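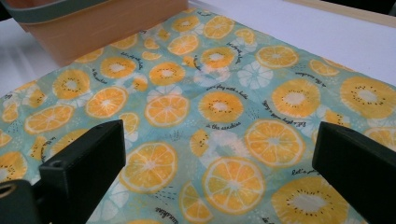

Unit 3: Printed Cloth — Spreading, Checking and Folding

Household Textiles, Bostdale Evening School
Handout for session of 09/04/2024

Please read this before the practical part. The words in the list at the end will be used again in Unit 4.

1. Before you fold

A printed cloth must first lie open on the table. Put it with the printed side up and smooth it from the center to the edges with flat hands. Do not pull at the corners, because a pulled corner makes the cloth longer in one direction and the edges will not meet afterwards.

If the cloth is larger than the table, let the extra part hang on the side far from you. Bins may stand on the back part of the cloth while you are smoothing, but they must be moved before the first fold.

2. Ground and motif

The ground is the color behind the pattern. The motif is the figure which is repeated. In the fruit cloth the ground is pale aqua, and the motifs are citrus slices, slices that look like kiwi, white flower shapes and small dots. There are also lines of lettering in a handwritten style. Lettering is useful for us: it has a direction, and a round slice of orange has almost none.

The orange slices have a deep orange rim, a paler inside divided into wedges, and a white center. For folding, choose one strong motif like this and follow it with your eye across the cloth.

3. Finding the repeat

The repeat is the distance from one motif to the next place where exactly the same motif comes, with the same neighbors. Many students measure from one orange slice to the nearest orange slice. This is often wrong. Look at what stands next to it — a flower, a dot, a piece of lettering — and continue until all neighbors are the same.

Write the repeat in centimeters, first along the length and then along the width. The practice cloth from Idavero has a repeat of 21 cm along the length. Measure your own cloth also, even if your neighbor has already measured a similar one.

4. The fold

a) Bring the far edge to the near edge. Hold it with two hands, a shoulder width apart.
b) Check that the corners meet. If they do not, open the cloth and smooth again.
c) Press the fold with the side of the hand, from the middle outward.
d) Turn the cloth a quarter turn and fold again in the same way.
e) For storage, fold the last time in three parts, so that one whole motif is on the outside.

For a cloth which will be sewn, stop after step c and leave it flat.

5. Words to learn

Ground: color behind the pattern
Motif: repeated figure
Repeat: distance between two equal places in the pattern
Selvage: the firm woven edge at each side of the fabric
One-way print: a print that has a top and a bottom

6. Homework

Choose one printed cloth at home. Write down its ground color and 2 motifs, then measure the repeat. Say if it is a one-way print and how you know it. Half a page is enough.

Reading: Trarnedton workbook, the chapter on prints. The Watkins sample book can be borrowed until July. Please return it with all swatches inside.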